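Clothing Sorter and Repairs Assistant - part time

Haltasetti Community Op Shop, Nimesness

Haltasetti sells second-hand clothing, linen and toys from a shopfront on the main street of Nimesness. Money from sales pays for the school breakfast program and the emergency grocery cupboard. We are looking for a Clothing Sorter and Repairs Assistant to join the back room from February.

The position is 23 hours a week over four days, with shifts starting at 8.30 am. It is a 12-month contract and may be extended. Pay is under the relevant award, plus super. Staff get a discount in the shop after their first month.

About the work

Donations come in through the side door and the two street bins. You will open bags, check each item and decide where it goes: shop floor, repairs, rags or textile recycling. Children's clothes and swimwear are the fastest sellers through summer, and they also take the most checking. Elastic perishes, drawstrings go missing and pockets tear at the corners. 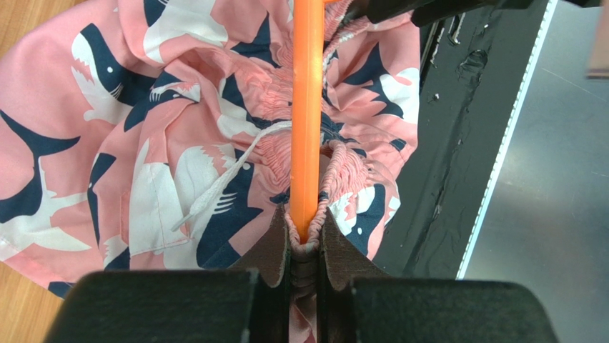
Shark-print fabric in pink, navy and white.

Simple repairs are done on site. That means replacing buttons, restitching hems and seams, putting new elastic in waistbands and patching knees. We have a domestic sewing machine and an overlocker. Zips and anything in leather go to Echevarría Alterations next door, and you would keep the book of what has gone over and what has come back.

Other duties:
- steaming, tagging and pricing using our price guide
- rotating stock so that nothing stays on the racks longer than five weeks
- packing school uniform orders for families
- keeping the sorting benches and walkways clear
- covering the till at lunch when needed

What we are looking for

You can sew a straight seam on a machine and do a neat hem by hand. You can stand for most of a shift and lift bags up to 15 kg with a trolley close by. You are comfortable making a quick decision about whether something is good enough to sell, and you can explain it politely to a donor who asks.

Retail experience is useful but we will train the right person. An overlocker can be learned here too. You will need a Working with Children Check before you start, as high school students do placements with us. We pay for it.

Getting here

The shop is at 692 Clovitz Road, next to the chemist. The 582 bus stops across the road. There is staff parking behind the building and a secure spot for bikes. The sorting room is at ground level - there is one step at the side door, and we have a ramp for it.

How to apply

Send a resume and a short letter to Rocío Lozano, Shop Manager, at the address above, or hand them in at the counter between 9 am and 4 pm. In the letter, tell us about something you have mended and how you went about it. A page is plenty.

Shortlisted applicants will be asked in for a chat and a paid two-hour trial in the sorting room. Please let us know if you need any adjustments for either one. We will reply to everyone who applies.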